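2001-01-04
Por Sunil Saha, oficina de prensa de Grarkico

Grarkico abre en Bautista un servicio de recogida y reparación de ropa usada

La empresa Grarkico comunica que desde hoy jueves funciona en el barrio de Bautista su nuevo servicio de recogida de ropa usada, que lleva el nombre de Sestivby. Los vecinos pueden entregar sus prendas en 4 puntos del barrio, en horario de tienda, sin inscripción previa y sin costo.

El servicio se probó durante el mes de noviembre con un grupo de 100 familias. En ese período se recibieron 400 prendas, la mayor parte de ellas de algodón y de punto. La directora del proyecto, Yesenia Ayala, manifestó su satisfacción por este resultado: «Esperábamos abrigos y hemos recibido sobre todo ropa de verano. Por eso hemos tenido que cambiar el orden de nuestro almacén, y también hemos aprendido bastante sobre el barrio». 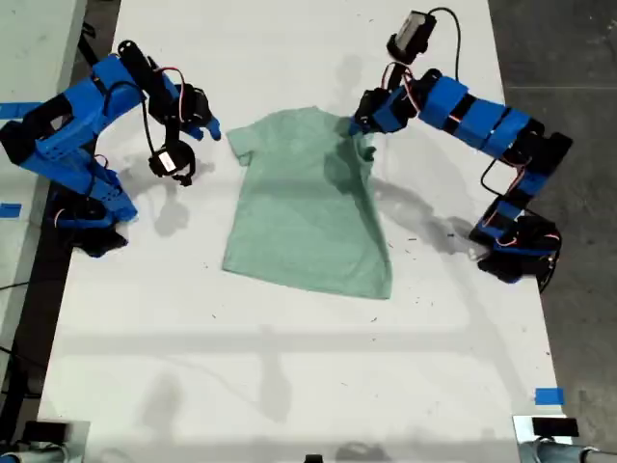
La ropa que llega a Sestivby se clasifica en tres grupos: la que se puede vender en su estado, la que necesita una reparación y la que se destina a trapo industrial. La revisión la dirige Marisol Galindo, modista con larga experiencia en talleres de confección. Cada pieza se extiende sobre una mesa blanca y larga, con el cuello hacia arriba y el bajo recto, y se miran las costuras, las axilas y el borde de las mangas. Las prendas con manchas de grasa o con olor a humedad no pasan a la venta.

Las reparaciones se hacen en el taller de la empresa Herkon, con la cual Grarkico ha firmado un acuerdo por un año. Refugio Cárdenas, responsable del taller, informa que los arreglos más solicitados son el cambio de cremallera y el zurcido del codo.

El objetivo para este primer año es llegar a 1000 prendas reparadas. La venta se realizará los sábados por la mañana en el local de Grarkico, a precios que se indicarán en cada etiqueta. No se aceptan ropa interior, calzado ni almohadas.

Las personas interesadas en recibir más información, o en ofrecer un local para un nuevo punto de entrega, pueden dirigirse a Natalia Gallegos, en la recepción de Grarkico.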